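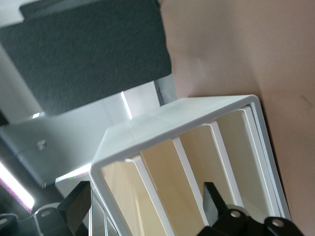

Tuvora opened its training floor to visitors on February 7, 2026, and I went along with a low opinion of robot demos and a free afternoon. I came home with the same opinion, slightly better informed.

The pitch at the Clorkard site is that you don't program the arm. You show it. An operator guides it through a job by hand, or drives it from a control stand across the room, and the machine is supposed to pick up the habit from the recordings. The company says it has 1,839 of them so far. I asked how many were thrown out and was told that depends on what you mean by thrown out.

The job I spent the most time on involved a white organizer with three dividers in it, the kind of thing you'd keep mail in. The view from the wrist puts two black gripper fingers at the bottom, with the compartments beyond them and a laptop lid off to one side. I'll admit that view was useful. From the visitors' rail I couldn't judge distance at all, and I doubt the operator could have either without it.

Guiding by hand looked easier to learn. Remote control looked tiring. The operator told us a shift at the stand is 2 hours, then a break, and that most new people need 3 shifts before their recordings are kept.

What I wanted was a run with the operator's hands off the controls. That wasn't on the schedule. We got a video of one, made in January, with no word on how many tries came before it. The handout compared Tuvora's system, Ogbonna, with "traditional automation" and gave no prices for either.

Staff were friendly and the coffee was fine. Parking at Clorkard is poor, so take the Astaswood bus if you go.

Print this page | E-mail this to a friend

Filed under: Site Visits, Automation

Recent items
Astaswood tool fair: smaller hall, same crowd
Two hours at a box plant
What the Clorkard tour leaves out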